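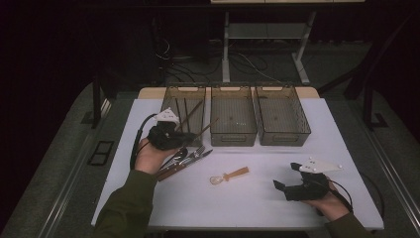 One customer told us our paired grippers took her new staff 20 minutes to get used to, and that she had set aside a whole day. We hear much the same from other buyers.

Skikeck makes hand-held grippers for recording table tasks such as sorting cutlery into baskets. The kit has two grippers, marker plates and cables. We build it at our shop in Flesham and have shipped 44 kits so far.

The Pukness kit costs $1,775 - training is included. Repairs take up to 14 days. The shop is closed for the first week of August, but orders placed online are still taken.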